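Saturday, by the Brundach newsletter desk

The kettle is on its second boil by the time we sit down, and my host at Plurari, the small software outfit above the bakery in Beltdale, is already apologising for the biscuits. She writes the planning code there, the part that decides how an arm gets from one place to another, and she has done so for 11 years.

"People ask me about the clever bits," she says, stirring, "and I always end up talking about wrists." A planner that only cares where the hand finishes will happily turn it over on the way, she explains, and so she spends a good part of her week in the simulator, looking at things from the wrist and asking whether she'd have gone that way herself.
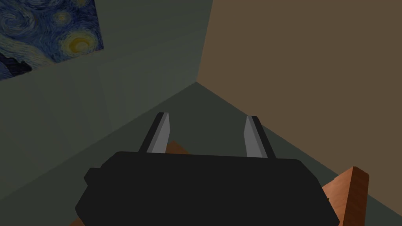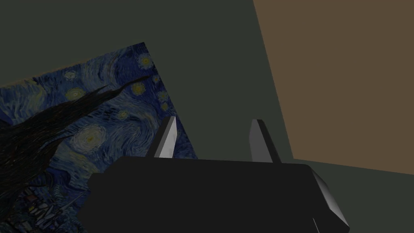
The same simulated room from the wrist, fingers apart in both views.

Page last changed: August, 5 pm

She is fond of that room, Starry Night and all. "You get to know the walls," she says. "If the painting is leaning over, I know the wrist has rolled before I've looked at a single number."

A nightly run tries 1000 starting poses, and she reads the worst 30 over breakfast. Most are dull, she admits — a joint close to its limit, a path that wanders — but she would sooner read those than a tidy average. Her colleagues in Abu Hammour look after the controller, and the two halves of the team argue, very politely, over whose job it is to smooth a path.

And what would she like next? "A quicker replay," she says, and pushes the biscuits my way again.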